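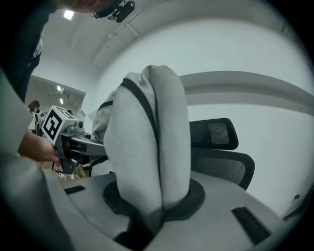
What is in the Momovska care label set?

Text typed out from the care labels sewn into second-hand clothes, one row per garment.

Contents

labels.csv has 300 rows. Columns are garment type, fiber content as printed, wash temperature as printed, drying advice, language, and notes. Blank cells mean the label did not give that information. A cell with a question mark means the print was too worn to read.

fibers.csv maps the printed fiber names to one English name each. "Viscose" and "rayon" are kept apart.

Spelling mistakes on the labels are left as they are. Temperatures are in Celsius or Fahrenheit, as printed, and the unit is in the same cell.

How it was made

Helmi Niskanen typed the first 100 rows. Amândio Tavares typed the others and checked 50 of hers against the garments. We fixed 2 wash temperatures after that check.

Known problems

Wool is underrepresented. Labels in more than one language are entered only once, in the language printed first. Care symbols without words are not coded yet.

Changes

January: split the notes column off from drying advice. Older scripts that read column four will need an edit.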